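20/02/2026, workshop notebook, Fliltcombe bench

Back on the bid paddles this morning. The scholarship dinner at Hevthorpe wants 193 of them, numbered both sides, plus spares without numbers for whoever leaves theirs in the car. I cut the last of the blanks before coffee and the stack looks pretty good, though the handles from the first batch are a hair thicker than the rest. I sanded two down to match and then decided life is short. They'll go to the tables at the back.

Paint notes, so I don't do this again: the cream base needs a full night before the numerals go on. I tried it after lunch on a test blank and the stencil lifted a strip right off the 7 (very annoying, it was the nicest 7 of the bunch). Stencil brush nearly dry, dab, don't drag. Two thin coats of the dark red beat one thick one every time.

The lighted total board is the bigger job. It has to go from zero to 2,000 and then past it, and the old one from the barn dance stuck at the top and sat there looking finished while people were still pledging! So the new one gets a fourth digit that can go all the way up, and I moved the switch box to the side where the announcer can reach it without turning her back on the room. Digits one and two are wired. Three flickers when you bump the table. I suspect the connector, but I ran out of patience before I ran out of wire.

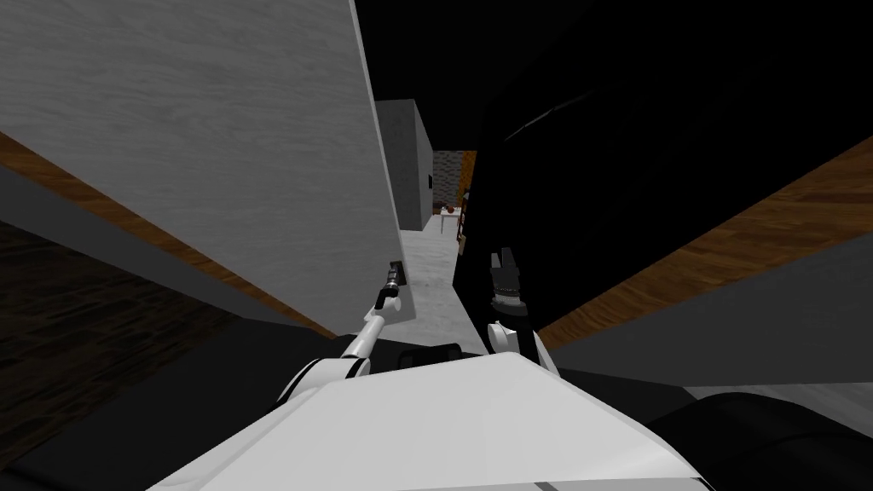 Two arms up, tall gray wall to the left. Simulated view.

Stage backdrop for the band: we said canvas on a folding frame, and I still think that's right, but the hinges Murín sent are the short kind and the panels won't fold flat with them. I've written back asking for the long ones. If they don't come by Tuesday I'll shim what we have and the thing will just be a bit fat in the van. The canvas itself is lovely to paint on. I did the skyline in one go and only had to fix one water tower, which came out looking like a mushroom.

Raffle drum: turns nicely now, hardly any squeak. I loaded it with over 2,000 old ticket stubs to see how it behaves full, and they clump on one side unless you go back and forth a couple of times. Whoever spins it on the night needs to know that — I'll tape a note inside the lid. The door latch popped open once at speed, so there's a second latch going on tomorrow, and I will be sweeping up stubs until then.

Skedton called about the table lanterns. They can do 25 in amber and the rest in clear. I said fine, put the amber ones on the auction tables and it'll look like we planned it.

Still to do
Numerals on the second half of the paddles
Connector on digit three, then shake the table hard
Second latch for the drum
Chase the long hinges
Find the good stencil brush, last seen near the glue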